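4.2 Shared tables and the things left on them

The claim most often made for the large shared table is that it clears itself. Put enough people round one surface, the argument runs, and no one will let their own belongings spread, as the others are watching. Opoku's guide for office managers says this almost in those words, and it has been repeated often enough in the trade literature to pass for a finding. We could not trace it to any study. The nearest thing we found was a survey by Andby, which asked 900 office workers how tidy they thought their own table was. People are poor judges of this, and a survey that asks them tells us mostly what they would like to be true.

Our own material comes from 49 visits to shared rooms, made without notice to those using them. We do not think this is a large number, and the rooms were not picked at random. It is still enough to cast doubt on the simpler version of the claim. Large tables did hold fewer papers than single desks. They held more of what we have called stayers: cables, plants, bags and other things that belong to the room or to no one in particular, and which each user works round. Figure 2 gives a fairly ordinary case. 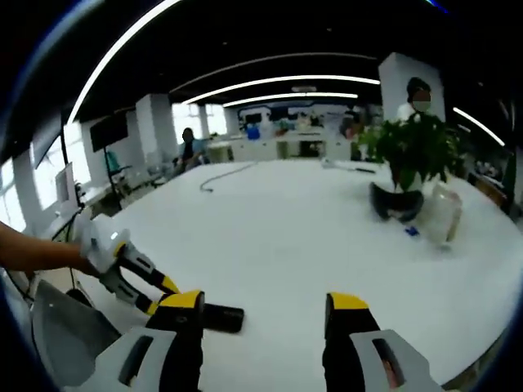

Workplace Habits Group, Department of Design Studies
Figure 2. A large white table in a shared room, with a thin dark cable across its far part and a potted plant on the right-hand side. Counters and cabinets stand across the room.

A good deal of the white top is open, and a quick audit of the Fenesano type, which scores bare surface only, would mark the table well. The score would miss where the objects are. The leafy plant and a translucent bag or container share the right side, and the thin cable lies loose across the far part. Storage is not lacking in the room either, though the counters at the back have assorted items on them too. We would be slow to read any of this as a failure of the people at the table. We would be just as slow to credit the table with the open space.

Higuchi has argued (personal communication) that stayers are harmless, and that a plant on a table is a different matter from a heap of post. We agree about the plant. We are less sure about cables, which in our notes were the item users most often told us they had stopped noticing. Laing's counter-proposal, that every table over a certain length should have its own power point, sounds sensible but was tried in only 2 of our rooms, and those two had little else in common. Nothing can be built on that.

The Nonasar scheme, with its 135 separate item codes, is discussed in the next section.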